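Renting a pair of hands: Rekha Poduval on the Mallia kit

Rekha Poduval has had the Mallia on hire from Grivine since December. Two arms, two hands, one table, 975 a month. She packs mixed parcels for small shops and was, she says, "fed up of demos".

So why sign? "Price. And they let us pick the items. Most firms bring thier own blocks."

Set-up took 2 days. The manual is poor - 32 pages, half of it safety notices. Support is better. Ashwin Thomas at Grivine picks up the phone himself, mostly.

What she wanted was awkward stuff. Soft next to stiff, shiny next to dull. "A box is easy. A cloth is never the same shape twice." Her test table changes daily: a folded pink cloth, a long blue carton, a snack packet lying flat, a soft pack with a round label, something red with a clear lid flipped up.

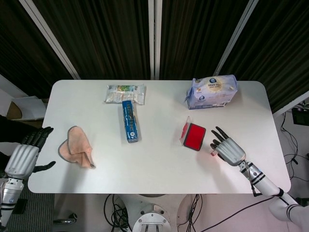
What still goes wrong

Flat packets, mainly. "It pushes them about. Put one near the far edge and I start to worry." Lids are hit and miss too.

Speed? Slow. She logged 200 picks last week and would not give me the full sheet, only that cartons did best and cloth came second, which suprised her.

Would she buy? Long pause. "Rent, yes. Buy, ask me after the new fingers." Those are due from Grivine in spring, no extra charge for hire customers. She has it in writing.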